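트란달베르그 소개

안녕하세요, 트란달베르그(Trandalberg)를 꾸려 가고 있는 곤살루 살가두(Gonçalo Salgado)입니다. 이름이 길어서 단골분들은 그냥 곤 씨라고 부르세요. 저도 그게 편해요!

저희는 혼자 먹는 밥상을 위한 물건을 고르고 파는 작은 가게예요. 쟁반, 접시, 컵, 숟가락, 그리고 밥 먹을 때 옆에 두면 괜히 기분 좋은 작은 화분까지요. 처음에는 딤덴(Dimden)이라는 그릇 도매상에서 일하면서 퇴근 후에 조금씩 사 모은 걸 블로그에 올렸는데, 어디서 파느냐는 댓글이 자꾸 달리는 거예요. 그래서 어느 해 4월에 덜컥 가게를 냈습니다. 준비요? 거의 없었죠(지금 생각해도 아찔합니다).

제가 제일 좋아하는 건 역시 쟁반이에요. 상을 따로 차릴 것 없이 쟁반 하나에 다 올려서 들고 가면 끝이잖아요. 저는 모서리가 둥근 걸 좋아하고, 색은 짙은 초록을 제일 자주 써요. 거기에 주황빛 도는 빨간 접시를 올리면 식은 밥에 김치만 있어도 꽤 그럴듯해 보여요. 컵은 왼쪽 위 구석, 숟가락은 접시 오른쪽. 어머니가 늘 그렇게 놓으셔서 저도 그렇게 놓습니다.

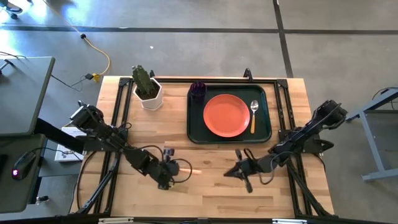
색 얘기가 나오면 말이 길어지는데, 저는 한 세트로 딱 맞춘 그릇보다 조금씩 어긋나는 조합이 좋더라고요. 보라색 컵에 연노랑 손잡이 숟가락, 이런 거요. 손님들도 처음엔 “이게 어울려요?” 하시다가 나중에 그 조합 그대로 사 가세요. 화분은 선인장을 추천해요. 제가 물 주는 걸 하도 잘 까먹어서 저희 집엔 선인장만 남았거든요.

가게 식구는 저까지 두 명이고, 상품 고르는 일은 둘이 같이 해요. 의견이 갈리면 집에 가져가서 며칠 써 보고 다시 얘기합니다. 지금까지 소개한 물건이 500가지쯤 되는데 절반은 벌써 단종됐어요. 찾으시는 게 안 보이면 문의 남겨 주세요, 창고 구석에 하나쯤 있을지도 몰라요.

포장은 웰사이드(Welside) 작업실에서 직접 합니다. 배송비는 2,590원이고, 컵이랑 접시를 같이 주문하셔도 똑같아요. 토레스(Torres) 매장에서 직접 받아 가시는 분은 주문할 때 메모란에 ‘방문’이라고만 적어 주세요.

마지막 수정: 2021-07-31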